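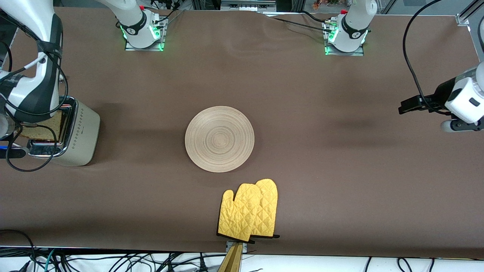

Toaster, round wooden plate and yellow oven mitts.

I bought the Grastetti bread knife in December, after my old one finally gave up on a seeded rye and bent. Bent! I'd had it since my first apartment and I suppose it owed me nothing, but I was standing there with half a loaf to slice and people coming for breakfast, so I did what anybody would do and tore the rest into lumps.

Anyway, the Grastetti. It comes in two lengths and I went for the longer one, the 10 inch, on the advice of my friend Dilruba Mridha, who bakes a lot more than I do and has strong feelings about short bread knives. She's right. If you make big round loaves at home, a short blade runs out of room halfway across and you end up sawing in tiny nervous strokes. With the long one you can take proper sweeping cuts and let the teeth do the work. Crusty sourdough, fine. Soft sandwich bread still a bit warm from the oven (I know, I know, you're supposed to wait), also fine, and hardly squashed at all.

The teeth are the scalloped kind, with rounded bumps instead of points. I hadn't used one like that before and the first few slices felt odd, as if it wasn't biting. Then I stopped pushing down so hard and it went straight through. You get far fewer crumbs, too. My old knife left a drift of them along the counter every morning and I'd be finding them under the kettle for days.

Now the handle. I have small hands and this is a big, chunky handle, and after slicing two loaves in a row for the freezer my thumb gets tired. My brother-in-law Aurel picked it up and said it was the most comfortable knife he'd ever held, so take that as you will – he has hands like dinner plates. It also gets slippery if there's any butter on your fingers, and when I'm making toast for a crowd there is always butter on my fingers. A bit of texture on the grip would have helped a lot.

It's light for its size, though. I was expecting something with more heft, and I think I'd have liked that on squash and pineapple, where it tends to wander off to the left. Thin slices of bread wander a little too. I like my toast thin, and for the first couple of weeks I kept getting slices that were thin at the top and doorstop-fat at the bottom, which meant one end scorched and the other end just sort of warm. Some of that was me. Turning the loaf on its side helps, and so does looking at the far edge of the knife instead of the near one.

The cover it ships with is useless. It's a floppy plastic sleeve that splits along the seam (mine went in the first week) and then you've got a very sharp, very long knife loose in a drawer. I bought a cheap wooden guard from Ledlow and it fits if you shove it. Also, check your drawer before you order! Mine went in on the diagonal and I had to move the whisks.

Cleaning is easy, just hot water and a sponge run along the flat side. The leaflet says no dishwasher. I've put it through once by accident and it came out with a few spots that rubbed off with baking soda, but I wouldn't make a habit of it.

As for how long it stays sharp, three months of nearly daily bread hasn't made any difference I can feel. Keisha Baptiste at the Kekthorpe bake sale has the same knife and tells me hers has been through more than 300 loaves without a sharpening, so I'm hopeful. You can't really sharpen this kind at home, or at least I can't.

I did try a Herath at Dilruba's before buying. Nicer handle, a lot nicer, and a proper hard case. But it has pointed teeth and made a mess of her brioche, and it costs quite a bit more. If you mostly buy hard-crusted bread you might prefer it.

Four stars from me. I'd give it the fifth if they fixed the sleeve and made the handle a bit slimmer. Get the long one, and give yourself a few loaves to get used to it before you decide you hate it.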